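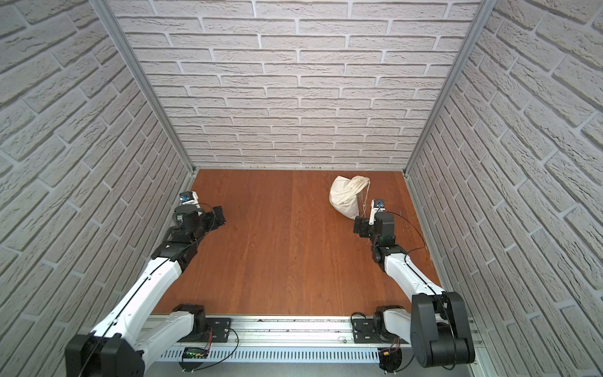 Ticket 26: Open day cell, Brernton site
Opened: Mar 28, 2025
Priority: high (visitors)
Status: open, workaround in place

Problem
Right arm stops partway through the bag demo. Left arm fine. Happened 2 times in the morning run, both with the first visitor group watching. Sial controller shows a timeout on the right wrist camera, then holds position. No bump, no e-stop.

Setup
Two arms on the front rail, one camera per wrist, cream drawstring bag at the back right. Demo script is the Flovora one from February, not changed.

Tried so far
- Restarted Sinlow viewer. No change.
- Power cycled right arm only. Ran 7 cycles ok, then same timeout.
- Reseated right camera cable at both ends. Better but dont trust it.
- Raised camera timeout to 1000 ms. No stops after that, moves look a bit slow.

Workaround for afternoon groups
Keep timeout at 1000. Start with bag on its side, neck toward the back right. If it holds, clear the fault on the Sial panel and home both arms before restarting. Visitors stay behind the tape untill homing is done.

Still to do
Swap right camera cable, spare is in the Brernton stores. Check the loop at the wrist for strain. Put timeout back to default and rerun before closing this.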